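July 15, 2022

Box office tracker, weekend run. Siiri Harju on the theater feed, me on the model.

Greludness opened on 319 screens through Patside. Two of the theaters reported late, so the Friday column was short when the first projection went out. Reran with both in. The ranking didn't move: Greludness stays second behind Taltwood, which is in its fifth weekend and still losing less per week than the model wants it to.
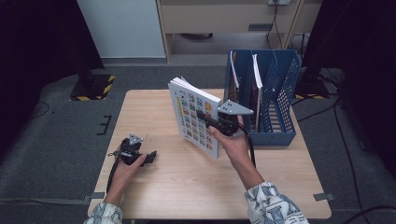 Previews are the usual mess. Patside rolls Thursday evening shows into Friday, Nieminen lists them separately. Siiri split the Patside figure by show start time, and I've put the split in a new column — old column kept, do not overwrite it. The second-weekend drop has to be computed without previews or every front-loaded title looks like a collapse.

Screen count for next weekend is set to 400 in the sheet. Source is the Patside booking note, unconfirmed. Flag stays on until the theaters post showtimes.

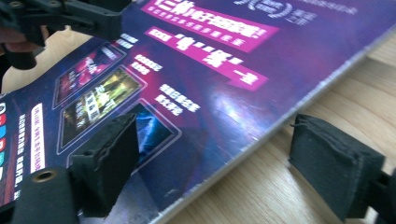 Checked the decay curve against the November set. Family titles fit fine. Horror is still overpredicted on Sundays, same direction as before. Tried a separate Sunday weight for horror only; error went down on the old titles and up on Greludness. Left it out for now.

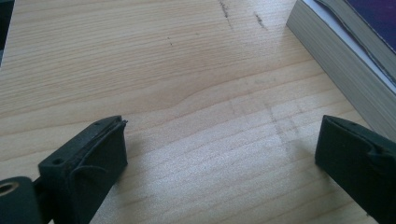 Per-theater average needs a fixed definition before we publish it. Nieminen divides by screens, we divide by locations, and the two get compared as if they were the same number. Siiri's table plot has the titles as bands, and it reads like the grain in the tabletop: fine parallel lines nearly all the way across, then one broader wavy one curving up through the middle. The wavy one is Taltwood. Check its location count first.

To do: late-report flag in the import script, ask Nieminen about matinee pricing, rerun with actuals.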